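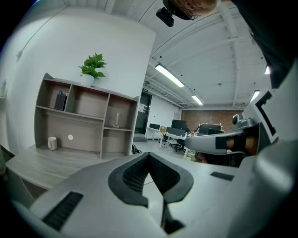 *An open shelving unit in use, with a potted plant on top and a glass vase in one of the cubbies.*

Furniture seller Cellska says its new open shelving will "end household clutter." The claim comes with a price of $300, and there are reasons to read the tag twice.

The Hureck unit has no doors. It is split into compartments, a taller section on the left and smaller cubbies stacked on the right, and the sales pitch is that people put things away more readily when they can see where things go. Cellska bases this on a trial in which 100 households in Bañuelos kept the unit for 6 weeks. The company picked the households, supplied the shelves free and wrote the survey. It has not released the answers.

A plant, a vase, a mug and a black bag look fine on open shelves. Most homes own a good deal more than that - chargers, unpaid bills, the good scissors - and the brochure is quiet on where those are supposed to live. Dust isn't mentioned either.

Gornudex, which sells a similar cabinet with doors for less, called the trial "marketing." It has its own stock to move, of course.

Cellska did not answer two requests for the survey results. A spokesperson said only that a second trial is planned for February and that details would follow. Returns are accepted within 6 weeks, but the buyer pays the freight, and the unit must go back in its original carton.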